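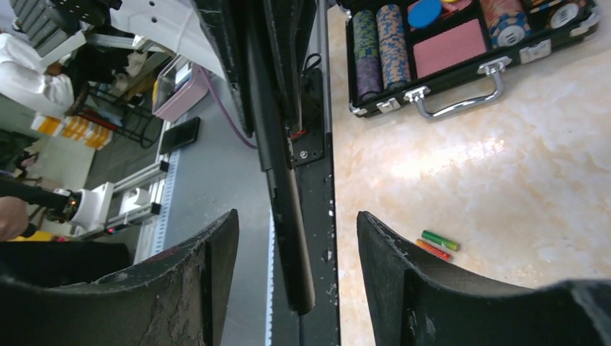 Wrist view, left arm, chip case task. Worn finger edges at bottom.

Gripper closes on nothing, controller reports object held

rvdbroek
Second fault this month on the Rirnstead cell. The fingers close, the driver returns "grasp OK", and the arm lifts with nothing in it. Task is taking single chips out of the case and putting them down on the marble top. Grip force is set to 100 in the Flurkov config (raw units, not newtons). In a run of 170 picks last night it reported 13 false holds. Firmware is current as of October. Has anyone else had this with the curved fingers?

gobnait_os
What is your hold test? If it is motor current only, the two fingers touching each other will look the same as the two fingers touching a chip. You need a position check as well.

rvdbroek
Current and position. Position threshold is 2 mm.

gobnait_os
A chip on its flat is not much more than that. You have very little margin between a chip and an empty grip.

p_vidal
Look at the fingers before you touch the threshold. The left one is scuffed all over and the right one is fraying along the edge. If the surface is lifting, the pads meet early and the encoder reads wider than it should. We had the same thing on the Gristo line and swapped the fingers. Fault went away.

rvdbroek
They were rezeroed after the last finger change.

p_vidal
Rezeroed new, then worn. That is my point.

genji_e
I don't agree that it's wear. Wear takes material off, so an empty grip should read narrower and you would see missed holds on real chips. I would check the zero for drift first. Power cycle, home, close empty ten times, log the closed position each time. If it walks, it's the encoder or the coupling.

p_vidal
Wear takes material off until the coating starts to fray. Then it stands up.

PeadarMM
Separate matter, and more serious to my mind. There is a hand right beside the black gripper on the other arm, far left of that shot, and an orange light lit at the joint. What does orange mean on that unit? On the Mac Suibhne arms we run, orange is drives enabled.

rvdbroek
Different make. Orange is powered, not moving. Speed is capped while anyone is at the bench.

PeadarMM
Powered is enough for me. A driver that says it is holding something when it isn't will run the next move in the program. I would not have a hand in there until this is sorted.

genji_e
Bit harsh. The fault is on the other arm.

PeadarMM
Same driver on both?

rvdbroek
Yes, same driver. Fair enough. I'll put both arms on hold-to-run for now.

rvdbroek
Results from Genji's test. Homed, closed empty ten times. Closed position is repeatable but sits wide of zero, over the threshold on three of the ten. No drift across the set.

gobnait_os
So it is an offset. That favours Patricio.

genji_e
Or a bad zero from the start. Trim the frayed edge, don't rezero, and run it again. If the offset drops, I'll concede.

rvdbroek
Will do. New fingers are on order regardless.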